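About the Fludelska School Robotics Club

We teach simulated and real robots to do household jobs, starting with doors. 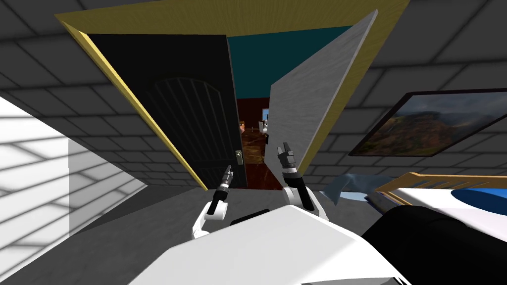

Doors are harder than people expect, one parent wrote to us after our March open evening, and she had assumed the pupils would be racing little cars round a track. We do have a few of those in the cupboard, but most of our time goes on tasks from around the home: opening a door, going through it, fetching something from the next room and coming back.

The club began as a lunchtime coding group and is now open to all pupils from Year 9 upwards. No experience is needed. New members spend their first weeks on basic programming and on moving a simulated arm from one point to another. After that they join a team and take on part of a larger task. One person might work on the grip, another on the path of the arm, another on how the body turns once a door is open.

Most of the work is done in simulation. A simulated house costs nothing to repair, and a team can run the same attempt many times in an afternoon, changing one setting each time. Each team keeps a logbook. The double door task has the longest one, with 506 attempts written up so far. Pupils record the starting position, what they changed and where the run stopped — failed runs get the same space on the page as good ones.

We also have a small bench arm, named Wemik by its first team. It is used on Thursdays for grasping and lifting, and pupils must complete the safety sheet before they switch it on.

Every year we enter the Vikham Schools Challenge. Teams are given a set of rooms they have not seen before and have to complete four household tasks within a time limit. Our best score to date is 1876 points, from the senior team. Entry is optional, and some members prefer to work on their own projects, including a drawer-opening program and a tool for replaying old runs.

The club has 43 members this year. We meet in the Dunstan Building, on the first floor, next to the computing office. Sessions run from the end of lessons until 5.15 pm. Pupils may come to one session a week or both. There is no charge, and school laptops are provided.

Former members are welcome to come back and help with the junior teams, once they have signed in at reception.

To join, collect a form from the computing office or ask your form tutor. Forms need a parent's or carer's signature.

Page last updated 8 June 2020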